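Prosbridge Help Board > Grippers and End Tools

Print this page | E-mail this page

Hand-held grippers: fingertips not closing evenly after pad change

Posted by stovstead_bench, 13th November

We run a pair of hand-held grippers at a table station in Stovstead. They are the gray and white kind with black inner pads and two marker cubes on each tool. The operator stands at the table and picks up household things such as books, tissues and small packages. The grip data goes back to the arm cell, so the hand tools and the arm need to close the same way.

I changed the pads on both tools last week. The left one is fine. The right one now holds thick items well but lets thin ones slide out at the bottom of the jaw. A hardcover book is no trouble. Plastic film and thin card are bad. I have checked the screws on the pads and they are tight. The pads are Isaksson replacements, same part number as before. The old pair had done 2,000 cycles.

The station as we normally lay it out:

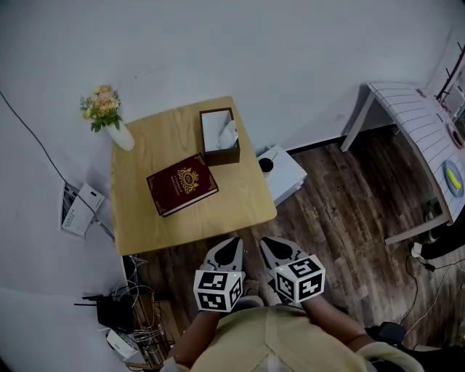
Replies

Posted by jawline_tech

Even with tight screws the pads can be seated a little off. The new ones come with a film of release agent on the back and they creep during the first day. I would do it in this order.

Switch the tool off and take both pads off again. Wipe the backs and the seats with alcohol on a lint-free cloth and let them dry. Put the pads back with the screws only finger tight. Close the jaw on a flat metal shim, hold it closed, and then tighten the screws a little at a time, going from one side to the other. Open it, take the shim out, and look at the gap against a bright background. It should be the same width from top to bottom.

After that, run the zero routine again. If you skip it the tool still thinks closed is where the old pads met. New pads are thicker than worn ones, so your reading will be off by a small amount even when the jaw looks right.

Then test with the things that were failing. I use scraps of film, tape and cardboard for this. Take the scrap near the top of the tips first, then lower down, and pull it lightly by hand each time. Look for the side where it slips. Don't test with a book, it will hide the problem.

Close view of tips with a scrap between them, so you can see what part of the jaw I mean:

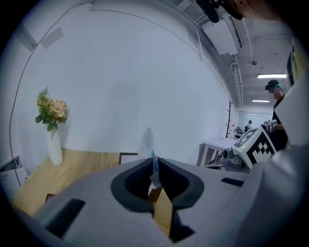

Fingertips with blue tape, clear film and a piece of cardboard in the gap.

With curved tips like those, the lower part is where an uneven seat shows up. If light comes through down there when the jaw is fully closed and empty, redo the seating before you touch any settings.

One more thing. Check that you didn't knock a marker cube while you had the tool on the bench. If a cube has turned even slightly, the tracked position will be wrong and you may blame the pads for it. Sight along the cube edge and compare it with the good tool.

Posted by rackandpinion8

Had this. Just turn the grip force up a bit. Worked for us.

Posted by trarn_cells

I would not raise the force first. We did that at Trarnbridge and wore through a set of pads in 18 days. It also gives you hand tool data that doesn't match the arm, and the poster says those have to agree.

The seating steps in the first reply are right. I would add the linkage. On ours there is a return spring behind the housing, and if it has come off its post on one side, that finger lags. Move the trigger slowly with the power off and watch both tips. They should start and stop together. If one starts late, open the housing before you spend more time on pads. Take a photo of the spring before you remove it. The hooks face opposite ways and it is easy to put back wrong.

Also keep a log of cycles per pad set. We change ours in pairs, both tools on the same day, even if one looks good. It costs a little more and saves a lot of comparing.

Comments

stovstead_bench: Reseated with a shim and ran the zero routine. Better on card, still a bit weak on film. Will check the spring tomorrow.

jawline_tech: Film is the hardest. Give the new pads a day of normal use before you judge it.

kettle198: What thickness of shim? The manual doesn't say.

jawline_tech: Whatever you have that is flat and wider than the tips. Thickness matters less than flatness.

stovstead_bench: Spring was on but one hook was bent. New one ordered.

Related items

Marker cube came loose, can I glue it back?
Zero routine stops halfway on right-hand tool
Cleaning black pads without making them slick
Arm cell and hand tool close at different widths (July)
Cable strain relief at the table station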